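Quiet hours at Grotby

At ten past six on a Thursday, the operations room at Grotby holds two people and a kettle. The company runs hosting and payroll systems for small manufacturers, and its security team takes up one corner of the second floor. Rhona Tosh has the early shift. She starts by reading what came in overnight.
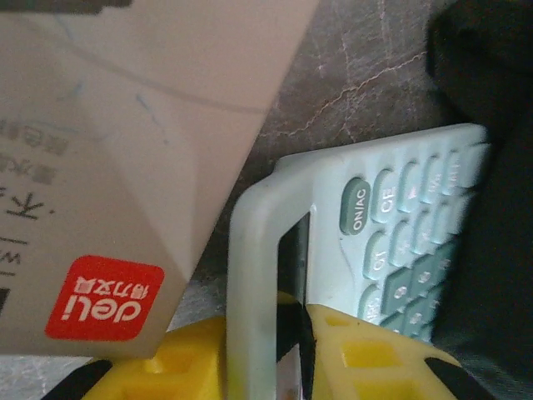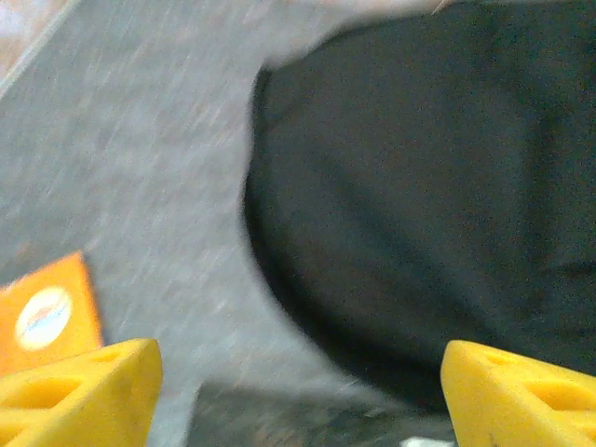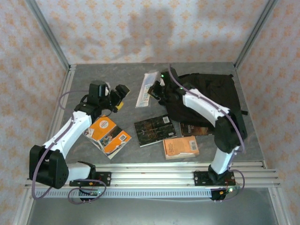
Until last spring there was too much of it to read. The log store took in records from 590 machines, and the alerting rules had been written by four different people over several years. On a bad night the queue reached 278 alerts. Most were repeats. A backup job that logged in from an unusual address set off the same rule every night, and the analysts closed it every morning without opening it.

Tosh had been in the job for five weeks when she asked to switch the rules off. Her manager refused, but let her move them to a test copy of the system, called Urkel, and bring them back one at a time. A rule could return only if someone on the team could say what they would do when it fired. If the answer was "have a look", it stayed in Urkel.

The work took most of the summer. In the end 40 rules came back. Several had to be rewritten because they looked for file names that attackers stopped using years ago. One had never fired at all - it searched a field that had been renamed in an upgrade.

"I was more worried by the silent one than by the noisy ones," Tosh says. "We had it down in the audit as a working control."

The team now tests each rule monthly with Skilari, a set of small scripts that imitate a break-in on a spare server. A script might create an administrator account at two in the morning, or copy a folder to a machine that has no business receiving it. If no alert appears within 2 minutes, somebody gets a ticket.

Not everyone is convinced. Mohamedi, the consultancy that handles Grotby's yearly review, wanted the old rules kept running in the background in case they caught something the shorter list missed. The two sides settled on keeping the raw logs for longer, so that a retired rule can be run over past data when a new threat is reported. That has happened three times. Storage costs went up, and the finance department has asked about it twice.

Staffing is the next problem. The night shift is still covered by phone, and whoever is on call gets woken for anything marked urgent. Tosh wants the urgent list cut again before the winter rota starts in October. She has a draft on her second screen, with nine rules marked in red and a note beside one of them asking who wrote it.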